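Busis: two-arm cloth folding, student robotics club

Welcome! Busis is our club's folding dataset, put together by Armelle Pichon, Lingyun Hao and Dorottya Bárány for the Urnureck student challenge. We started in October knowing very little about cloth (it never does the same thing twice!) and we've had a brilliant time learning.

What you get
674 episodes of folding small cloths with two arms, all driven by club members. 12 people took turns, so expect different habits: some of us pinch the corners, others grab further in and hope for the best. Each episode has joint positions for both arms, gripper opening, video and a one-line task note.

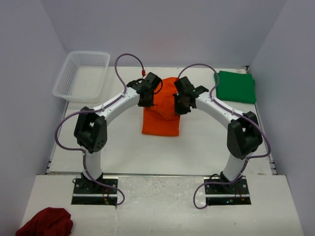 Both grippers at work on the orange cloth, with a folded green one at the upper right of the table.

Splits
train: nearly 600 episodes
test: the remainder, recorded by drivers who don't appear in train

Known problems
Gripper values in the first 9 episodes are scaled differently. Raphaël has a fix on the dev branch, please try it!
Task notes are in English or French, depending on who was typing.

Getting started
Run load_busis.py with the path to your copy. Questions and folding tips are very welcome on the issues page, and Dorottya usually answers in the evening.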